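Packing talk, Meltard session, notes (mine, don't hand out)

Start w/ the question: who emptied their bag this month? Wait for hands. Don't fill the silence!!

Skusau bit. 3 summers of dragging a full backpack up to the flat in Istau, half of it never opened. Keep short, 2 min max.

Main point: bag open first, THEN books. Open it wide, look at the lining, feel in the corners. Old receipts, pens, crumbs. Flat stuff goes on the table where you can see the covers.

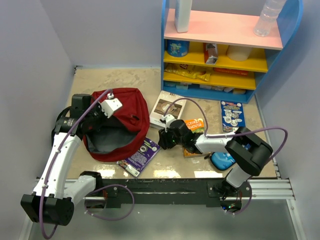
Red backpack open, books still out on the table.

Ask them which book goes in first. Let them argue a bit. My answer: biggest one, against the back panel, spine down. Thinner ones after. Soft things last, on top.

Say the cookbook thing here. If you havent opened it in a year it stays on the shelf.

Weight - pick the bag up with one hand, hold for 10 seconds. If you have to lean, take one book out. Sepúlveda crowd liked this, do it with a real bag if theres time.

Skip the zipper story if running late. Qs, then coffee at the back.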